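Re: "Good enough for Prorkia" — where does it come from?

June 21, 2026
By the list member at Chowdhury Hall

The earlier message is quoted in part, as it has scrolled off the digest for most people.

> I have been trying to find the first printed use of "good enough
> for Prorkia". My grandmother used it of cakes and hems and so on,
> meaning that something would pass if people didn't look too closely.
> I was always told it came from the music halls, and that acts were
> tried out in Prorkia before they went anywhere better. Does anyone
> on the list have a source for that? The local history books all
> repeat it and none of them gives a reference. I would also like to
> know whether it was meant as an insult to the town, as my
> grandmother certainly didn't think it was.

I can help with some of this. I have been going through the playbills and the managers' letters at Chowdhury Hall since February, and the phrase comes up more than I expected, though the early uses don't mean what your grandmother meant.

The usual story is that the Virico, which was the larger of the two halls in Prorkia, took new turns on a Monday and that anything which survived to the Saturday was booked on to the bigger towns. The first half of that is true. The Virico did change its bill on Mondays, like nearly every hall of its size, and it did take a lot of acts at the start of their tours. The reason seems to have been the railway. Prorkia was the first stop after the junction with a hall big enough to pay a full company, so a tour going north began there whether it was ready or not.

The second half I can't support. The booking was done by the Julus circuit from its own office, normally months ahead, and the letters show acts going on to their next date after a very bad week in Prorkia. One comic singer was hissed on four nights and still opened at the next hall on the Monday with the same songs. If Prorkia was a test, the people who ran the circuit don't seem to have read the results.
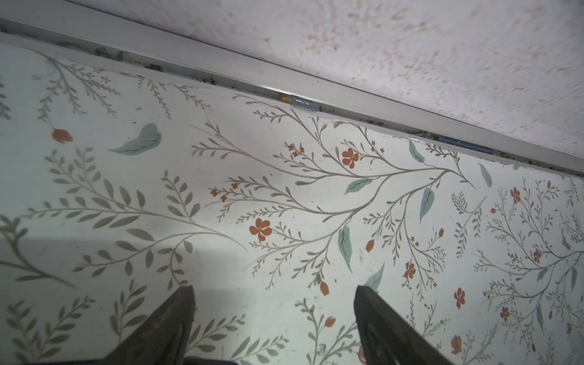 Patterned panel and metal rail, with dust along the groove.

What the letters do have is the phrase itself, in a practical sense. It is used of scenery. The stage at the Virico was shallow and the wings were narrow, and cloths painted for it were smaller than those for the other halls on the circuit. When a manager wrote that a cloth was "good enough for Prorkia" he meant that it would fit there and would look wrong elsewhere. The earliest letter I have found with this is undated, but it is filed between two others about the same pantomime, and it reads in full:

"The wood scene is good enough for Prorkia but will want a strip each side if it is to come on to us."

There is no insult in that. He is talking about width.

A second letter, from a few seasons later, uses it of a costume basket that had been repacked for a short week. Again the sense is that it is sufficient for one place and no further. I have noted 19 uses of the phrase in all, counting the ones where it has been shortened to "Prorkia will do", and in the first six it is always about objects. After that it starts to be used of people.
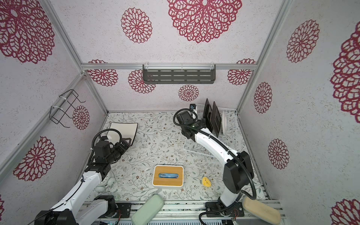 The change happens in the trade paper notices, and I think it is the notices that carried it into general use. The writer who covered the northern halls had clearly heard the phrase from stage staff and liked it. He began by using it of a juggler, kindly enough, to say that the man had a decent act that needed more to it. By the following winter he was using it of anybody he thought dull. Once it was in the paper every week it was bound to spread, and a reader who had never seen the stage at the Virico would naturally take it as a remark about the audience.

The town noticed. There is a cutting in the hall's scrapbook, pasted in without a title or date, in which a correspondent complains that Prorkia audiences were being held up as people who would clap at anything. He says that they had sent more acts off in silence than any town on the line, and that silence was harder on an act than hissing. I would not put much weight on that as evidence, but it does show that the phrase was known by then and had turned sour.

For anyone who wants to follow it up, these are the things I would look at first.

1. The letter books. They run from the opening of the Virico until the circuit sold it, with a gap where one volume is missing. The hand is difficult for the first few pages and then gets easier. Ask for them by volume, as the index was made later and is wrong in places.

2. The playbills. Bill 77 is the useful one. It has a pencil note on the back giving the stage measurements, and a line saying which cloths could be sent on and which had to stay. The note doesn't use the phrase, but it is the best support I have for the scenery explanation.
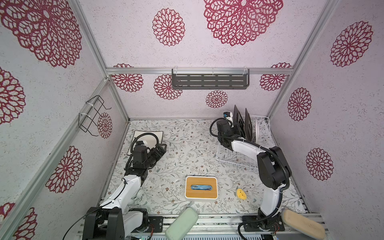 3. The trade paper. I have only seen the run held at the hall, which is incomplete and tightly bound. If a list member has access to a better set, the northern column is on the inside back page, under the situations vacant. I would be glad of any use earlier than the juggler.

4. The pantomime scripts. I have read more than half of these and found one joke that depends on the phrase. The dame brings on a pair of bloomers made from one leg of another pair and says they are good enough for Prorkia. It would have worked with either meaning, so it doesn't settle anything, but it does show that a pantomime audience was expected to know the saying.

On your last question, I think your grandmother's use is nearer to the old one than the newspaper's was. A hem that will pass is much the same as a cloth that fits one stage. It is quite possible that the backstage sense carried on in the town itself, among people who had worked at the hall or knew someone who had, while the ruder version went round the country without them. It would help to know whether she or any of her family had a connection with the Virico. Dressmaking was put out to local women for the pantomimes, and some of the accounts for that survive, although they give the work done and the sum paid and very rarely a name. 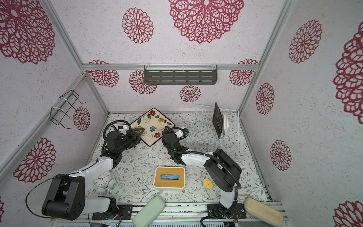 Two arms in the enclosure, the left one reaching towards a square cushion.

I should add a caution about the book most people quote for the try-out story. It gives the Virico a revolving stage, which it never had, and it has the Julus circuit buying the hall several years before the letters say it did. I have found it reliable on the buildings outside the theatre and on very little inside it.

I have typed up the passages from the letters with their volume and page, and can send the file to anyone who asks off list. It is plain text and not long. I haven't corrected the spelling. The missing volume may still be somewhere among the circuit's property papers, which were split up when the office closed, so if it has been seen at a sale or in another collection please post here, as others besides me are looking for it.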